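Sevstead Neighbors Forum > Utilities and Energy > Heat pump or stay on gas?

boilerroombetty
28 April 2018
So our gas furnace is on its last legs and I've gone back and forth on this all month. Horlow raised our gas rate again and now the neighbors across the street are raving about their heat pump. I got two quotes, one from Dodonari and one from a smaller outfit over the county line, and they're miles apart. Has anybody in Sevstead been through a whole winter with one? We get those nasty cold snaps and I don't want to be sitting here in a parka!

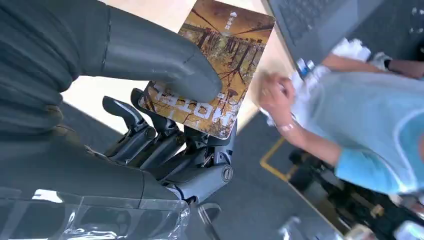 Does the electric company still give you a cheaper rate if you heat with electricity?
You have to ask for it. Call and tell them you're switching your main heat source, and they'll move you to the winter heating rate once the installer sends in the paperwork. Mine took 2 billing cycles to show up.

pilotlight_pete
I'd stay on gas. We had a heat pump in our last house and the air coming out of the vents never felt warm to me, just sort of not cold. Plus when the power goes out you've got nothing.

mossyporch
Pete, your gas furnace has an electric blower. When the power goes out you've got nothing either lol

pilotlight_pete
I can run a blower off my little generator. Good luck doing that with a heat pump.

mossyporch
Ok, fair, I'll give you that one. But we put in a Siu unit and I love it – the house stays the same temperature all day and I don't hear that big whoosh every time it kicks on. My bill went up on the electric side and the gas side went away, and all told we pay some 100 dollars less over the winter. Not life changing, but I'll take it. 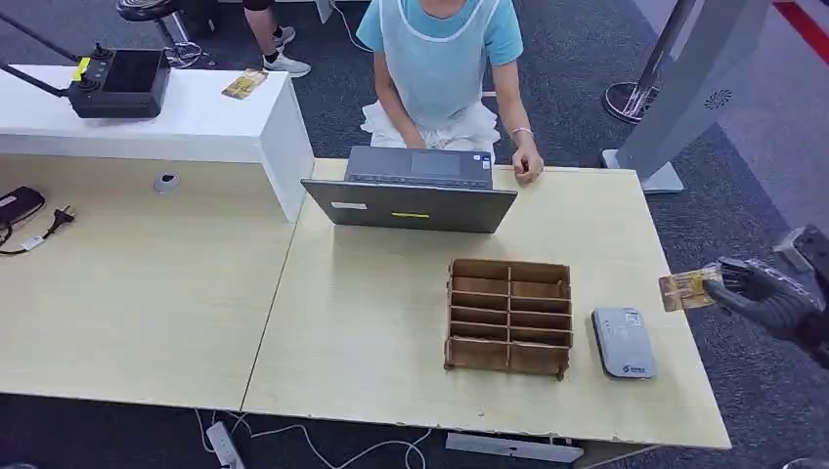 The other thing I'd say is get your attic looked at first. We did ours the May before and I think that helped as much as the new unit did (my husband disagrees, he gives the machine all the credit).

ductworkdan
Ask both companies if they did a real load calculation or just matched the size of your old furnace. A lot of them just match it, and then you're paying for way too much unit.

boilerroombetty
Dodonari measured every room, the other guy stood in the driveway. Guess I'll call about the attic tomorrow and hold off on signing anything.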